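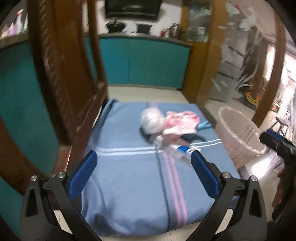
Striped cloth near the kitchen doorway

Rain gauge reading much lower than the nearest station — is it my siting?
Posted in Home Weather Stations

I put up a Farkel tipping bucket gauge in January, on a post by the back fence. My total since then is 1,285 mm. The station at Clarnalgate, 6 km west, shows 2,335 mm for the same period. I expected a difference as they are nearer the hills, but that seems too much. The gauge is level and I have cleaned the funnel twice. The fence is a bit higher than the rim. Has anyone seen a gap this big?

pendville_rain
Both things could be going on. Clarnalgate gets far more than we do in Pendville in any westerly, so don't use it as your check. The fence is a problem though. The usual advice is to keep the gauge at least twice as far from an obstacle as the obstacle stands above the rim, and further if you can.
Put a plain manual gauge next to yours for a month and read it every morning at 9. If the manual one is higher, it's the bucket — pour a measured amount of water through slowly and count the tips, then adjust the screws underneath. If they agree, move the pair out into the lawn and see whether the catch goes up.

Ots
mine was reading 70 percent of what it should, spider in the funnel. check for webs

gaugeminder
Agree with the manual gauge. Also look at the wet days one by one. If you only fall behind on windy days, it's the site.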